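Bins at the back, blocks in the bins: a first look at Uveck's open night

I'll admit I went to the Uveck open night on Thu 29 August mostly for the free dumplings. I stayed two hours, and it was the bins that did it.

If you haven't been by yet, Uveck is the parts-and-play workshop that took over the old Gebretsadik print shop in July. The idea is simple enough. People drop off the odds and ends from the bottom of the toy box, the team cleans and sorts them, and families, classrooms and tinkerers come in and take what they need by the scoop. Blocks, wheels, caps, connectors, that little piece you've been stepping on since spring — all of it goes somewhere.

Lụa Kim, who runs the floor, told me they've already had 188 drop-offs, most of them in grocery bags and one in a suitcase (the owner came back for the suitcase). She had hoped for half that before school started. The shelves along the front wall are full and pretty tidy, but the sorting area in back is where I kept drifting.

There's something very soothing about a big metal bin with just a few bright things in it. The ones at Uveck are gray and open on top, and they've clearly had a life already: scuffs and scratches down the walls, cloudy rub marks all over the floor, a wall gone pale in places. I liked them right away. New plastic tubs would have been cheaper to move, Lụa said, but the metal ones came with the building and they don't tip over when a six-year-old leans on them.

I got there late enough that a lot of the bins were nearly picked clean, and I took my time over the leftovers. My favorite had a red block with three hollows in its side, a little blue piece lying crooked off by itself, and a pale green and whitish rounded thing tucked in next to the red one. I have no idea what the green one belongs to. Bianca Bălan, who teaches the Saturday building class, has a whole shelf for pieces like that, labeled "ask a kid." She says the kids get it right more often than she does, and I believe her.

Her class is the other news from the night. It starts back up after the holiday weekend with 21 spots, and the first project is a marble run made only from leftover pieces. Last time they tried it, the run went down the stairs and out to the sidewalk, and the dentist next door came out to watch. Bianca would love to go longer this time. She's asking for tubes, ramps, anything with a groove in it, and also marbles, please, so many marbles.

A few things I picked up for anyone planning a visit. Scoops are pay-what-you-can. You can bring your own jar, or buy one at the counter from Lundel, the glass folks down the street. Drop-offs should be dry and reasonably clean, and they can't take anything with a battery still in it. If you've got a big collection to hand over — Lụa's cutoff is around 300 pieces — call ahead so they can clear a bin for you. And park behind the Bidex lot. I parked out front and regretted it.

I came home with one jar, mostly wheels, plus a yellow hinge I can't explain. The dumplings were gone by seven, so get there early next time. Uveck hasn't set a date for another open night yet, but regular hours are posted on the door and the sorting area is open to visitors whenever the shop is.
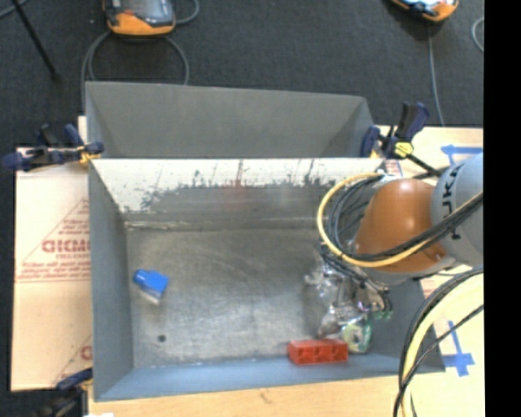
Also this week: library book sale moves indoors

The book sale is now in the upstairs reading room, with 600 titles out on the tables and more in boxes underneath. Doors open at nine, and paperbacks are still a dollar. Bring a sturdy bag!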